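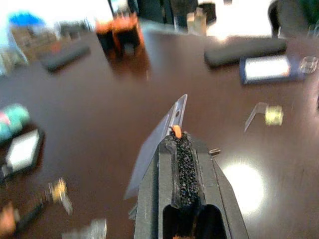 The Boat Called Từ

My uncle's boat was for sale during one whole winter before anyone telephoned. I had put the paper up in three places in Lestmont: at the harbor office, at the bakery, and inside the door of bus number 109, where the driver let me use his own tape. The paper said that the boat was small, green, and in good condition. The last part was my mother's idea. I would have written "in condition."

The woman who telephoned spoke very quickly. She said her name was Kartini Halim and she wanted to see the boat in Sturkska on the next morning, if the ice was gone from the inner harbor. I said that the ice was gone. Then I put down the telephone and went to look if it was so.

It was gone, mostly. Some gray pieces were still lying against the stones and made a sound like cups in a cupboard.

I should explain that I did not want to sell the boat. I did not want to keep it either. My uncle Nghĩa had bought it in the year when I learned to read, and he painted the name on it with a brush that was too wide, so the marks over the letter ran together and people in the harbor believed it was a bird. They called it the bird boat. He never corrected them. To me he explained that the word had many meanings, and that he had not decided which one was his. One meaning was "word." Another was "from," as when you say that you come from some place. He said a boat can need both.

When he became sick he gave me the key of the engine on a piece of blue string, and he said, Firdevs, you will know what to do. He was my uncle by marriage, through my father's sister, and he was always giving me responsibility in this way, as if it was candy. I did not know what to do. I put the key in the drawer with the batteries.

Kartini Halim came with the first bus. She was older than her voice. She had rubber boots and a thermos and she did not shake my hand, she gave me the thermos to hold and climbed directly into the boat. I stood on the pier with the thermos while she lifted the boards and smelled under them.

"When was she in the water the last time?" she asked.

"In July," I said. "Not this July."

She put the boards back. She knocked on the side with her knuckles, in one place and then in another, and listened with her head down. I have seen my doctor do the same thing to my mother's back, and I had the same feeling as then, that I should stay quiet and look at the wall. There was no wall. I looked at the fuel pump.

"Who took care of the engine?"

"He did. And then Khải Cao, sometimes."

"Khải Cao of the ferry?"

"Yes."

"Good," said Kartini, but she said it in the way that you say good when the bread is old and you will anyway eat it.
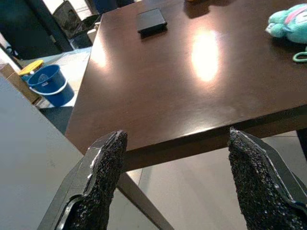
The engine did not start on the first try, and not on the second. I had already prepared a sentence for this. I had practiced it on the way down the hill: It is a cold engine, you must be patient with it. But when I opened my mouth, the engine started without my sentence, with a cloud of blue smoke, and all the gulls on the roof of the fish hall went up together.

"We go out," said Kartini.

I had not thought that we would go out. I had my good shoes on. But she was standing with the rope in her hand, looking at me as you look at a person who is late, and I stepped over. The thermos I held in my arms like a baby.

Outside the harbor the wind was stronger. She was steering with her hip and she did not talk. I sat where I always used to sit, on the middle bench with my back to the front, so that I saw the town becoming small. When I was a child I believed that this was the purpose of the trip. My uncle would ask me to tell him when I could not see our kitchen window any more, and then he would stop the engine and we ate. It was always the same food, rice with egg, cold, in a tin with a rubber band. We did not fish. He had a fishing rod in the boat so that other men would not ask him questions.

I noticed that I was looking for the kitchen window. It was still there. Then the red house came in front of it.

"Now," I said.

"What now?" said Kartini.

"Nothing. Excuse me."

But she turned the engine down, I think in the belief that I was feeling sick. The boat went up and down. It became quiet enough to hear the water under the boards, and she heard it too, and listened, and seemed satisfied with how much water it was.

She took the thermos from me and poured. It was ginger and something else, very sweet. There was one cup and we had to share it.

"They told me it was a bird," she said, and pointed with her chin to the side where the name was.

"It is a word."

"Which word?"

"It is the word 'word,'" I said. "Or it can be 'from.' There are more, but those two he told me."

She thought about this and drank. I was afraid that she would say it was beautiful. People said such things at the funeral, people who had walked past the boat every day, and I had to thank them and hold a plate at the same time. But she only asked if the paint was oil paint, and I said that I did not know, and she scratched at it a little with her nail, over the side, to find out.

"Oil," she said.

Then I told her something that I had not planned to tell. I told her that in his last month my uncle had asked me to row him out. Without engine, only row. I said to him that it was too cold and that the doctor would be angry. I said we will do it when it is warmer. He answered, Of course, of course, and asked me to bring him the newspaper. I had been going over this conversation for a year. In some versions I say yes and I fetch his coat. In other versions I say yes and he gets a fever and it is my fault. I could never find the version where we only go out and come back again and he complains that I row like a person stirring soup.
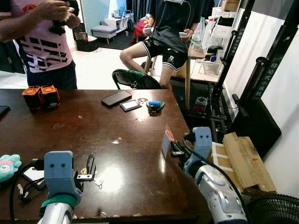 Kartini said that her husband had asked for a piano. He had asked when he could not sit up any longer, and there were stairs, and the door was narrow, and she had told him they would see in spring. She said it to the cup more than to me. She said that he could not play the piano, he had never in his life played one, and she had been angry with him the whole afternoon about it.

"Why did he want one?" I asked.

"I did not ask him that," she said. "I talked only about the stairs."

We drifted in the direction of the lighthouse. I should have felt cold but I did not, except my feet. After some time she screwed the cup back on the thermos and put the engine on again.

On the way in she let me steer. I had forgotten that the boat pulls to the left, and that you have to hold against it with the arm all the time, and that it hurts after a while in the same place on the shoulder. I held against it. Khải Cao was standing on the ferry ramp with his pipe and lifted one hand when he saw the green side coming, and then he took it down again, when he saw that it was only us.

In the harbor we talked about the price. It did not take long. She found that it was too high, and I agreed, and she became irritated and told me that I must not agree so fast. We ended at a number which was quite near to the first one. She counted the money on the lid of the engine, under her glove, so it would not blow away.

"The name," I said. "You can paint over it. I would understand this."

"I have no other paint," said Kartini.

I gave her the key. The string was so old that it left some blue color in my hand. She asked which bus went back to Lestmont, and I told her it was the same one, 109, from the same stop, but that she would have to wait a long time for it, and that the bench there was broken. My mother had made lentils. There was enough of it.

She looked at her boots. Then she asked if there was a lemon in the house, she did not eat lentils without a lemon, and I said I would have to look.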